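Robot cells on the refurb line: what happened to your bench jobs?

Started by benchmonkey_dal

We do desktop refurb and teardown for ex-lease machines, up to 400 towers in a busy week. Management brought in a Ditari cell in January and a second one is on order. It pulls drives, and they want memory and cards on it by summer. I've been asked to speak for the bench staff at a meeting and I'd like to hear from people who already have one. Mainly: did the headcount change, and what do people do all day now?

sledgeworks
We've had two for over a year. Headcount went from 12 to 9, all by people leaving and not being replaced. The ones left do intake, fault finding and cleaning. Pay grade stayed the same, although the work got harder, and that's the part I'd raise at your meeting.

Araceli Villanueva
I run the floor at a site that takes returns from Iglesias. Our numbers went the other way. We took on two more people when the cell started, as drives were coming out faster than we could wipe and log them. The queue just moved down the room.

benchmonkey_dal
Interesting. Were the two new ones on the same contract as the rest?

Araceli Villanueva
Same contract, yes. Different shift, 2pm start.

tinlid
Sorry, but I think people are being too polite about this. Ours was sold to us as taking the boring jobs away. The boring jobs were where new starters learned. I pulled drives for four months before anyone let me near a board, and by then I knew every case we got in. The new lad has never had to get a stuck caddy out and he's meant to be supervising a machine that does it.

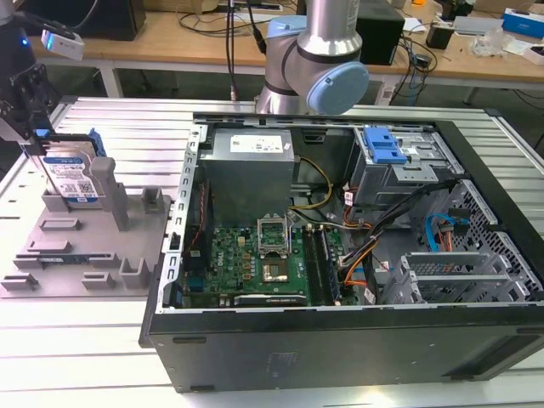
He's good, I should say, and he asks questions. But he learned the cell first and the PCs second. When it stops halfway through a job he looks at the screen before he looks at the tower.

sledgeworks
That's a training problem though. We put every new person on the manual bench for six weeks before they go near the cell. It costs us some output and the manager moaned, but it's written down now so he can't drop it.

tinlid
You've got a manual bench left. We haven't.

Cristóvão Figueiredo
Maintenance side here. What changed for me is the call-outs. A drive comes out crooked, the gripper drops it, the line stops and they ring me. A bench tech would have sorted it in seconds. First month I logged 135 stops, nearly all on the same make of case. We moved those cases back to hand work and it's been quieter.

Whoever speaks at the meeting should ask who is allowed to reset it. With us it was maintenance only to begin with, so four people stood waiting for me to walk over from the other building. Now two on each shift are signed off to do it. They get 40 pence an hour extra, and they had to ask for that.

kettle_on
40p is an insult.

Cristóvão Figueiredo
It was nothing before.

Araceli Villanueva
I don't agree that it has to go the way tinlid says. My wrists are better than they were. Two of our older staff would have left by now if they were still on screws and latches all day. They do grading and they like it.

tinlid
Fair enough on wrists, I'll give you that.

benchmonkey_dal
Thanks all. So far my list is: keep a manual bench, who can reset it and what they're paid for it, and whether leavers get replaced. Does anyone know how the Medov site handled the grading jobs? I heard they wrote new job descriptions.

kettle_on
They did. My sister-in-law was on that floor. Get the draft before the meeting and read the bit on targets, theirs went up the same week. I'll message you what I've got.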